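Teaching the arm to put things away in a drawer – hand guiding or remote control?

Efa Harries
Hello all, and thank you in advance for reading what will probably be a long one! I help run an evening robotics group in Taltthorpe and we've been teaching our arm to put things away in a drawer. The whole job is: pull the drawer open by the knob, pick something up off the top of the cabinet, lower it into the drawer, let go, and push the drawer shut. We've been using snack bags, a bowl and drink cans, because that's what we had in the kitchen.

So far we've recorded 79 demonstrations, all by remote control. I drive most of them, and Elin Gape does the rest when my hands get tired. The bowl is no trouble. The cans are where it all goes wrong. When the arm runs by itself it gets the can over the drawer nicely enough, then it either lets go too high or it dithers for ages above the drawer and never commits. 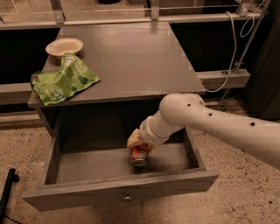

I've been trying to be very careful and slow on the way down, and I often stop to think about whether the can will clear the front panel. Elin goes in much faster and at more of a slant. Should we be copying each other? And would we do better taking hold of the arm and moving it through the job by hand? I'd hate to throw away what we have, but I will if I must.

Kenneth Lagman
Hi Efa, what a nice project, and please don't throw anything away yet!

I think the dithering is coming from you (I say this kindly, I did just the same when I started). If you stop above the drawer to think, the recording is full of moments where the right thing to do is nothing at all, and the arm learns that very faithfully. Go back through your recordings and trim out the long pauses, then train again before you record anything new. After that, practice the lowering a few times with the recording off until you can do it in one smooth go. Slow is fine. Stopped is the trouble.

On the two styles, I'd pick one, at least for the cans. Sit down together and agree on how the can goes in: how far it leans, which way the end points, and how close to the bottom it should be before the fingers open. I like to let the can touch down first, then open, then lift straight up a little way before swinging clear. If one of you drops from high up and the other sets it down, the arm may land somewhere in between, and that sounds a lot like what you've got.

As for guiding by hand, I love it for the drawer pull, because you can feel when the drawer starts to bind. For the can I'd stay on remote control. If your arm learns from a camera, your own hands and sleeves end up in all the hand-guided recordings, and they won't be there when it's working alone. Some people guide it by hand, save the path, and play it back with everyone standing clear. It works, but you have to put the can back in exactly the same spot each time, and I found that tiresome after 13 of them.

Lewis Geddes
just do more. we did 300 for a drawer job and it was fine

Liviu Ursu
I agree with nearly all of what Kenneth wrote, and I'd add one small thing to Lewis's – more helps only if they're different from each other. Move the can around the top between recordings, and leave the drawer open a bit less some of the time. I'd also record a few where you begin with the can already held too high or too far over to one side, and then bring it in properly. Our arm had no idea how to recover from a bad start until we showed it some. Around a dozen made a difference you could see, and it was a pleasant enough job with a cup of tea.

Contact us | Copyright Primero Community Help | Back to top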